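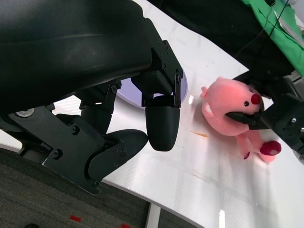
Open day at the Stockdale arboretum, September 18, 2021

I had wanted to see the Stockdale plantings ever since a friend at the tree society came back raving about the oaks, and the open day was every bit as good as she promised. We met at the lower gate, where Bożena Piątek was waiting for us with a walking stick and a folder of old planting maps. She has looked after the records there for years and seems to know every compartment by heart.

The first stop was the Toson block, a mixed stand of Douglas fir and western red cedar on a steep south bank. What a place! The firs go straight up with hardly a branch until well above your head, and the cedars have filled in underneath so thickly that the light turns green. According to the planting book, 3153 seedlings went into this block and the one next to it, all carried up by hand from the creek. The two species were set in alternate rows, and you can still pick out the lines if you stand at the top and look down.

From there we crossed the footbridge to Fikby, the oldest part. The beeches were my favorite of the whole day. Several were thinned too late and have leaned out toward the road, so the trunks make a kind of long curve over the path — very handsome, though Bożena said the wind takes one down every few winters. There was plenty of mast on the ground and we saw jays working through it.
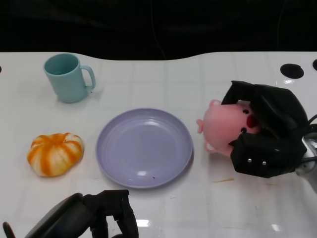 The pig, the mug, the orange and the plate.

Lunch was on the grass by the old nursery beds. I walked up and down them with my sandwich, reading labels. The beds are in use again, with six kinds of oak raised from seed collected on the property, and the bur oaks looked especially strong. They were sown in June and already had good leaves on them (mine at home, sown the same month, are half the size).

In the afternoon we did the Orkano trail, a loop of three miles through the redwoods and back along the ridge. The redwoods number about 200 and were pruned only once, low down, so the trunks are clean to shoulder height and then quite shaggy. A few have sprouted from the base where a tractor scraped them. We put a tape around the biggest, argued over where chest height was on a slope, and measured it again from the uphill side.

The ridge itself is being replanted after the larch came out. It's rough going, all stumps and bracken, but the view down over the Toson firs is wonderful and the new cedars are getting away nicely inside their deer tubes.

Parking is at the lower gate only, and the road up is gravel. Wear boots with some grip for the Orkano loop, as the last stretch down to the bridge is steep clay. I'm already hoping to go back when the beeches turn.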